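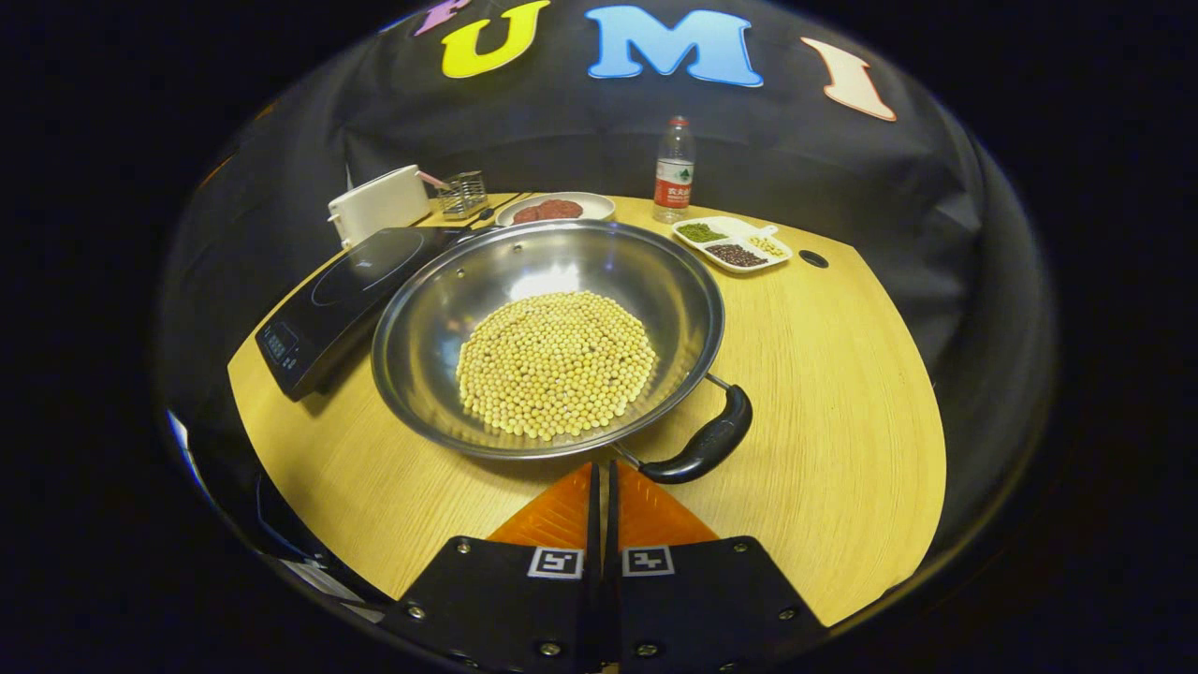

Grip force on Cirkodero has been the open item since September, and the second revision of the finger pads is now on the tool. The gripper is a two-finger hand-held unit built in the shared workshop, with a printed body, flat black finger plates and a trigger that closes both sides through one rack. The new pads are orange, triangular and textured, and they angle inward so that the tips meet before the rest of the pad does. Each plate carries its own square marker, with a different pattern left and right, so the tracking software can tell the fingers apart when one is hidden. The kitchen table is laid out with a stainless wok holding a layer of dried soybeans, an induction cooktop to its left, and a divided tray of smaller beans and grains on the right. The wok handle is the part of interest for the pads. It is dark, rounded plastic, and the first set of pads slid along it under any side load.

The old pads were flat and cast in a harder rubber. They held square stock well and little else. The replacement is printed in a flexible filament from Prumura, with the ribs running across the finger. Wall count matters more than infill here. Two walls folded at the tip under a full squeeze, and four walls were too stiff to wrap around a handle. Three walls is the current setting. Print time for a pair is around 30 minutes on the small machine, so please take them off the plate when they finish. The adhesive sheet leaves a mark if flexible parts sit on it overnight.

The plates are held by small screws, and the first build used the wrong length. They bottomed out in the printed boss before the plate was clamped, and the plate could rock slightly. A rocking plate moves the marker, and a moving marker shows up in the log as a finger that opens and closes by itself. Shorter screws fixed it. Anyone who built a unit from the old parts list should check for this before doing any calibration, and should calibrate again after changing them.

Calibration itself has changed a little. The old routine took the closed position once, at the start of a session. The pads compress, so the closed reading depended on how hard the operator was pulling the trigger at that moment. The new routine asks for a light close and a full close, stores both, and treats the difference as pad travel. Orathai Tanasarn wrote the change and has put it in the shared folder under Yimyam, which is the name of the logging program and will stay that way unless somebody offers a better one. The most recent calibration log has 3,460 samples in it and is there too, for those who want to try their own filtering.

Loose beans remain a poor target. A single soybean is smaller than one rib on the pad, and the ribs will have to be finer at the tip if picking single beans is to be part of the test set. Orathai favors a separate fine-tip pad on the same screw pattern. The other option is one pad with two textures, coarse at the base and fine at the tip, which saves a tool change but is harder to print cleanly. Both are drawn. Neither has been printed.

Still open on the build: the trigger spring is too strong for long sessions, the cable exits on the side where most people rest their thumb, and the rack needs a cover. Bonilton has the spring in a lighter grade, sold in packs of 6, and one pack has been ordered. The cable exit will wait for the next body print.

The next build evening is Tue 2 December. Bring a screwdriver that fits your own screws — the shop set is missing the smallest size — and any pads from the first batch that have cracked or split. They will be cut open to check layer bonding.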